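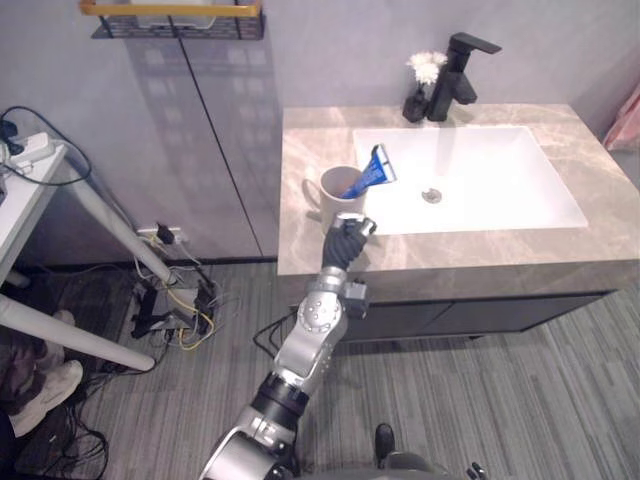 White mug on the marble countertop, with a blue razor in it.

Groler Residents' Association
Minutes of the meeting held on Sep 17, 2020

Kumudini Debnath took the chair and gave everyone a very warm welcome, especially the two new households from the Omgate side, who were made to feel at home with lemon cake (thank you, Selvaraj, it went in minutes!). Apologies had come in from the Sivakumar family.

Minutes of the August meeting
Agreed, with one spelling corrected in the item on the bins.

Water pressure
A long and good-natured talk on this one. The upper flats still find the bathroom taps slow before breakfast, and several people told us what it does to a morning shave. Selvaraj Wanigasekara has spoken to Heltico, who look after the pump, and they have offered a full service for £289. It was felt this was fair, and it was agreed to go ahead. Selvaraj will put a note through every door once he has a date, so that kettles can be filled the night before.

Garden
The roses by the gate have done beautifully this year and Kumudini asked that our thanks to Mrs Sivakumar be written down, so here they are. £80 was agreed for bulbs and compost. There was some friendly disagreement over tulips or daffodils, and we settled on a mixture, with the tulips nearest the bench.

Money
The balance stands at £1,190 before the pump is paid for. A kind gift of £100 from a former neighbour was noted with real pleasure, and Kumudini will write to her.

Any other business
The side gate is sticking again. Selvaraj will bring his plane and have a look at it.

Next meeting to be arranged once the pump has been seen to.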